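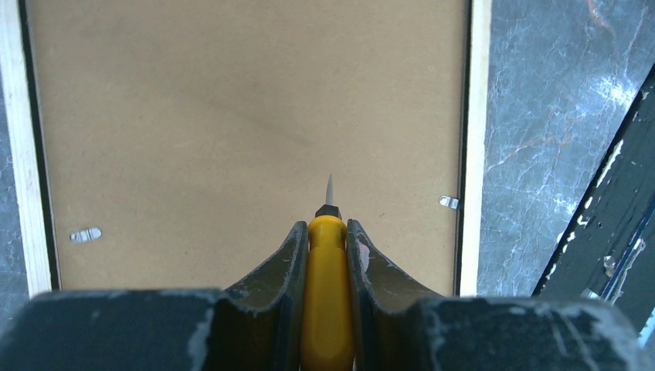
I went to see a picture framer in October to ask one question: why does the back of a frame matter so much? I left two hours of my life behind and I'd happily do it again. The shop, Pastlow, is one narrow room with a long counter and a kettle, and my host (who asked me to leave names out of it) started talking before I'd got my coat off.

"People choose the front in a minute," the framer told me. "Then they go home, they want to change the photo, and they go at the back with a butter knife." A small screwdriver is all you need, apparently, as long as you ease each clip a little at a time. "Lift it, don't yank it. Bend a clip too many times and it snaps, and now you're shopping for clips."

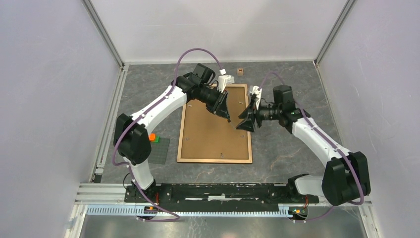 I asked about cork, too, as my own kitchen board is a mess of old receipts and I've been wondering whether to frame a better one. That got a big grin! "Cork is forgiving. You pull the pin out and you can hardly tell. But get a proper frame around it – a loose edge crumbles every time you brush past." Pastlow charges 60 dollars for a small one, and I very nearly bought it on the spot.

We talked a lot about wood after that. Pale, unfinished wood is the framer's favorite, mostly for the corners. "Stain hides things. On bare wood I can see right away if a miter is open." I've since looked at every corner in my house and I regret it a bit.

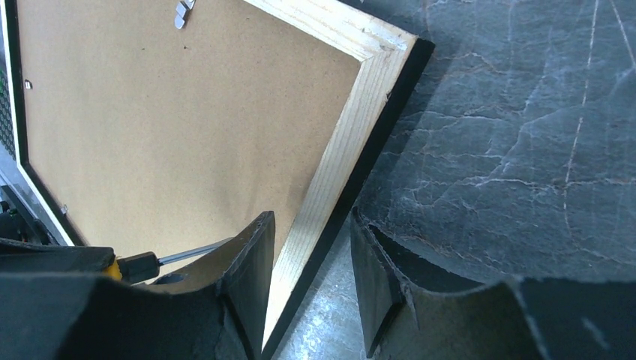

My neighbor thinks all this is far too much fuss, and told me tape across the back has held her wedding photo in place for years. I passed that along by phone and heard a long sigh. "Tape dries out," said the framer. "Tell her to bring it in. I'll put clips on it while she waits."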